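The Slow Return of the Whole-Cloth Quilt

Wanting Yuan keeps her needles in a mustard tin and her thread in a drawer that sticks. The quilt on her frame in September was plain cream cotton, one piece from edge to edge, with no patchwork and no print. From the doorway it looked like a bedsheet. Up close it was covered in feathers, cables and small curling leaves, all made by stitches the same color as the cloth.

This is whole-cloth quilting, and for a long time it was the part of the craft that people admired in museums and left alone at home. A patchwork quilt shows progress every evening. A whole-cloth quilt shows very little until a third of it is done, and the marking has to be finished before the first stitch goes in.

Yuan teaches it in Markstead, in two rooms above a hardware store. Her classes used to draw three or four people. The last one filled, with 15 students, and she had to borrow chairs from downstairs.

"They've all made patchwork," she says. "They can sew a seam. What they want now is to sit and do the quilting itself, which most of them have been sending out to somebody with a long-arm machine."

She started the same way. Her first nine or ten tops went to a long-arm service across the county and came back with an all-over swirl. She liked them well enough. Then she bought a worn quilt at an estate sale, a whole-cloth piece with a center medallion, and spent a winter copying the pattern onto freezer paper. The original is folded in a pillowcase in her closet. The copy is on her bed.

Fabric and batting

The choice of cloth matters more here than in patchwork, where a busy print will hide a lot. Yuan uses cotton sateen for the top when she wants the pattern to show strongly. The slight sheen catches light on the raised parts and leaves the stitched lines dark. Plain muslin gives a softer look and is easier to needle. She tells beginners to start with muslin.

Most quilting cotton is too narrow for a full bed quilt, so the top has to be bought extra wide or seamed. The old makers seamed theirs, often with a full width down the middle and a half width on each side. A center seam is harder to hide because the eye goes straight to it.

For batting she likes wool. It is light, it springs back, and the needle slides through it. Cotton batting lies flatter and gives an older look after washing, but it is hard on the fingers over a large piece. Polyester is fine for practice. She has had trouble with it working its way through a dark top, leaving a fuzz of pale fibers on the surface.

Marking the top

Everything depends on the drawing. A medallion design is usually made in quarters: the student draws one quarter full size on paper, goes over it with a black pen, and turns the cloth above it three times to trace the rest. The cloth is pressed into quarters first and the creases are basted with a bright thread, which comes out at the end.

Yuan's students trace over a light table or, in a pinch, a glass door in the afternoon. They mark with a blue water-soluble pen or a hard silver pencil. The pen is easier to see but cannot be ironed over, as heat can set the line for good. The pencil wears off as the work is handled, so the outer borders may need marking a second time.

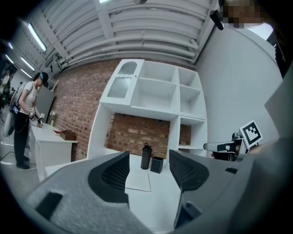

A tall black bottle on a white sheet of paper or card.

She asks every student to mark a test square and wash it before touching the real top. Few of them enjoy this. One woman in the spring class skipped it, and her lilac marks were still there after three baths. She has decided to call them part of the design.

Background lines go in last. A grid of small diamonds or parallel lines, set close together, flattens the areas around the main figures and makes them stand up. It is dull work to draw and duller to stitch, and it makes up more than half of most whole-cloth quilts. Yuan draws hers with a long metal ruler and checks the spacing at both ends of each line. An error the width of a pencil point will show by the time it reaches the border.

The stitch

Hand quilting is a running stitch through three layers, made with a short needle called a between. The upper hand pushes with a thimble. The lower hand sits under the quilt and feels for the point. Most people stab that finger until it toughens, though some wear a strip of tape or a leather pad.

Beginners worry about stitch size. Yuan wants even stitches first, and says that seven to the inch is plenty. Counting starts to matter when someone wants to enter a show. She has students begin in the middle of the medallion and work outward, smoothing the layers as they go, and never close up an outer ring before the inside is finished. A pocket of loose cloth trapped in the center cannot be eased out later.

A crib-size piece in her class uses 400 yards of thread, give or take the density of the background. Her own bed quilt took 247 evenings, a figure she knows only because she put a pencil mark on the wall calendar each night she sat down to it.

Different roads to the same cloth

The students come with their own habits. One learned embroidery from a neighbor named Kiều, who taught her to wax her thread and to work toward the body, and she still turns her hoop to keep the needle coming at her. Another rocks the needle and loads five or six stitches before pulling through. Yuan has stopped trying to change either of them. The results hang together on the class wall and it is difficult to tell which is which.

Two small businesses have grown up near the class. Wornelico sells extra-wide sateen by the yard from a storefront on the same street, in white, cream and a gray that photographs blue. Jenden prints full-size quarter patterns on paper heavy enough to be traced many times. Yuan uses one of their feather wreaths for the first-term project, with the inner circle left blank so students can draw something of their own in it. Most put in a flower. One put in a trout.

Washing out

The last step is a bath. The bound quilt goes into a tub of cold water with no soap, which lifts the blue lines. Soap on some inks can turn them brown. After the marks are gone it gets a second soak with a mild detergent, a rinse, and then a long time flat on towels with a fan running. It should never be lifted by one edge while wet. The weight of the water can snap quilting thread.

As it dries, the cotton shrinks a little and the batting does not, and the surface puckers up between the lines. Students bring their quilts back for Yuan to see after this stage. The next beginner class has a waiting list, and she is looking for a second teacher, preferably one who is left-handed. She has four left-handed students signed up and has been showing them the stitch in a mirror.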